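Notes for Garnalholm talk - Bedley mill and its people
version 3, the short one. do not read out word for word!!

Start: thanks to the society, thanks to Patricio Medina for lending the letters. Water on lectern? Check mic before doors.

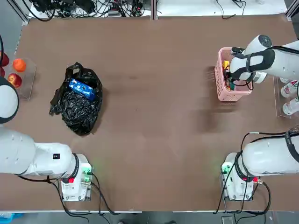
Opening line - "Most of what we know about Bedley mill comes from people complaining about it." Pause. Then straight in.

Mill opened 1852. Wool first, then wool and cotton mixed, then mostly cotton by the end. Don't get dragged into the cotton question, it eats ten minutes every time.

Where it stood: below the bridge, on the bend, where the car park is now. Ask who parked there tonight. Wheel pit is under the recycling bins, filled in with rubble from the chimney.

The owners. Saavedra family, two brothers, came over as buyers and stayed on. Elder one did the money. Younger one did the machines and, going by the letters, most of the shouting. Read letter A here (blue tab). Skip the bit about the horse.

580 hands at the peak. Say it slowly. Then say the village had one pump. Let them do the sum.

Who were they
- mostly from the hill farms, second sons, daughters
- whole families on one wage book page
- children half days, school the other half, asleep at their desks according to the log book
- lodgers, lots, beds shared between shifts

The log book is good, use it. "Eleven absent, mill short of piecers." Same entry again next week in the same handwriting, you can hear him sighing. Schoolmaster never names the mill after that, just writes "the usual reason".

Water. This is the bit people like so slow down. Mill held the river back overnight to fill the pond, let it go at six. Farms downstream had no water till breakfast and then too much of it. Farmer at Eltari farm wrote to the brothers every spring. Got an answer once. Read letter B (green tab), all of it, it's only short. Do the voice if the room is warm.

Then the dry summer. Pond down to mud, looms stopped, no work no pay. Shop gave credit until it couldn't. Chapel soup. Some families walked to the coast and didnt come back, the wage book just has a line through them.

DON'T say it was a strike. It wasn't a strike. Somebody always asks. There was a meeting on the bridge and a window got broken, that's all the record has. If pushed: we have the glazier's bill, we don't have the reason.

Steam came after that. Coal up the lane by cart, lane ruined, new quarrel over who mends the lane. Farms got their river back at least. Letter C if time (yellow tab). Probably no time.

Closing down. Went in stages, weaving shed first, then spinning, then just a warehouse. Roof off one winter for the slates. My gran remembered the bell still being rung for a while with no one to ring it for - is that right?? ask Patricio before I say it out loud.

What's left, quick run through
- bridge, same one
- the row of cottages on the lane, end one has the old shop hatch
- stretch of pond wall behind the bowling green
- weir, what there is of it, careful in December
- names. Saavedra Terrace, Pond Lane, Bell Yard

Ask for things! Photos, wage slips, tins, anything with a name on. We scan and hand them straight back. Especially want anything from the weaving shed, we've got next to nothing on the women who worked in there and they were over half of it. Wage book gives initials only. Same for the lodgers.

Walk: meet at the bridge, 2 in the afternoon, sturdy shoes, no dogs on the weir path becuase of the sheep. Sign-up sheet by the tea urn.

Questions. Likely ones:
ghost - no
tunnel to the chapel - it's a drain
did the younger brother drown - no, he retired to his sister's and grew pears
can we see the letters - yes, after, clean hands, not near the tea

If running over drop the lane quarrel, keep the school log.
Give Patricio his folder back before leaving this time.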